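13 Jun 2018

Blanket day, finally. I've been putting off the folding notes since the Fellanen samples came in, and if I don't write this up now I'll lose the scrap of paper with the measurements on it (it has already been through one pocket and one cup of coffee).

For anyone reading this later: we're trying to settle on one way to fold the light gray knit throw so that it stores flat, comes off the shelf in one piece and doesn't get those hard crease lines that Gisela Vergara complained about in November. She was right about them, by the way. I went back and looked at the old Carvalho throws and there's a line down the middle of every one that you could rule a page with.

The throw measures 130 by 100, in centimeters, straight out of the bag. I measured it twice, relaxed, no pulling. If you pull on it at all you can get whatever number you like, it's a knit, it gives like anything. So please, please don't pull. Lay it down, pat it, walk away for a minute, then measure!

First go was the plain quarter fold. Long side in half, then in half again, and then the short way. Quick, and anyone can do it, but you get a fat corner where all the layers pile up and the whole thing wants to slide open as soon as you pick it up. I carried it across the room and by the time I got to the shelf I was holding a curtain. Crossed that one out.

Second go was thirds. Better. I fold the two long sides in so they overlap, smooth from the middle out with the flat of the hand, and then fold the short way loosely, with a rounded front edge and no pressing. The rounded edge is the whole point. If you run your palm down it to make it look sharp you've just made the crease we're trying to get rid of. I caught myself doing it over and over, it's pure habit from ironing.

Did all of this on the floor. The tables are too narrow for it and I hate having a third of the blanket hanging off the end and dragging the rest along. The floor is nice and flat, and the light planks give you a straight line to fold against, which I hadn't thought of until I was down there on my knees. The downside is that it's slippery. The first fold skates if you push instead of lifting. Lift, set down, let go. 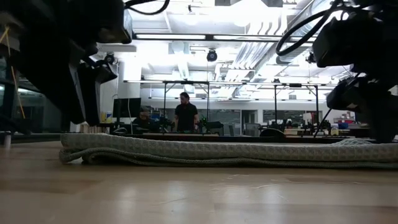
*Gray knit throw, folded in layers on the floor. Front edge left round, a bit lumpy. Loose fold tucked under near the left end, small bunch toward the right.*

So, about that bunch. I think it's the texture catching on itself. A smooth blanket would slide over its own layers and settle, but this knit has enough tooth that once two layers meet they grab, and any slack you had in your hand stays exactly where you dropped it. Shaking doesn't do much. What does help is lifting the top layer off again all the way to the bunch and laying it back down from that side. Two hands, wide apart. I tried it one-handed with a pencil in the other and got a bigger bunch for my trouble.

The tuck at the left end I'm less bothered by. I sort of like it? It gives the end something to sit on. But it adds height, and the Zorkside shelf has 12 cm of clearance, so if we tuck every one of them we're going to be stuffing them in sideways. Leaving this one open until we've had a stack of them in there for a while.

Weight check on the small spare throw, same yarn, different size: 386 g. I wanted to see whether the light one holds its fold as well as the big one. It doesn't, it springs up at the ends. I don't have a good idea there yet. Maybe roll the little ones and be done with it.

Things I want to remember:

- Lint roller goes over the floor BEFORE the blanket goes down. I forgot. Gray knit picks up everything and then you're sitting there with tweezers.
- Rings and watches off. One snag on the Nargate sample already, my fault, pulled it through to the back with a crochet hook and you can hardly find it.
- Fold with the care label on the inside bottom corner so it isn't the first thing you see.
- The scuffs in the floor finish aren't dirt. I spent longer than I'd like to admit rubbing at one with a damp cloth.

Gisela wants to try fifths, which I think is crazy, but she has longer arms than I do and she's welcome to it. She also asked if we could put a strip of tissue in the last fold to keep the edge round. I like that one a lot, we've got a whole roll of the stuff under the bench from the packing job. Will cut a few strips tomorrow and try them with the thirds.

Still to do: fold the second big throw the same way, leave both overnight with nothing on top, open them in the morning and check for lines. And find my tape measure, it was in my hand ten minutes ago.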